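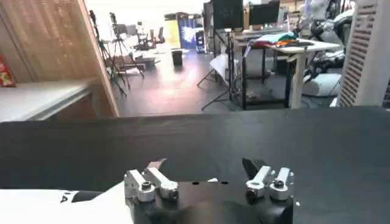 Chapter 4
Dividing an Open Room

4.1 Scope of the chapter

Chapter 3 dealt with rooms whose walls are fixed. The present chapter deals with large open rooms in which separate work areas are formed by furniture, screens and floor markings. The methods apply to a single room with one main entrance and a hard, level floor.

After working through the chapter, the reader should be able to draw a zone plan, place partitions and counters on it, and assign storage to each zone.

4.2 Terms

A zone is an area of floor given to one activity. A partition is any upright element taller than a seated person that separates two zones. A slatted partition has a face made up of narrow parallel strips. A shelf counter is a narrow horizontal surface placed in front of a partition or wall – it holds small items and is not used as a work surface. Loose equipment means anything that stands on the floor and can be moved by one person, such as a chair, a tripod or a trash bin.

4.3 Order of work

The zone plan is drawn before any furniture is moved. Tables are placed first, then partitions, then counters. Loose equipment is placed last. Tripods take up more floor than their height suggests; the area to be entered on the plan is the full spread of the legs, plus a margin of 12 inches on each side. Chairs not in use are grouped in one marked area.

Glossy floors and tabletops reflect light from windows and lit displays. The position of each strong light source is therefore marked on the plan, and seats facing it are turned or moved.

4.4 Worked case: the Inolby hall

The Inolby hall was divided into four zones in August, using the Zellutham method of grid planning. The grid had 200 squares, of which 30 were reserved for walkways. Table 4.1 lists the squares given to each zone. The storage zone was first set at 15 squares and later enlarged – the reasons are discussed in Section 4.6.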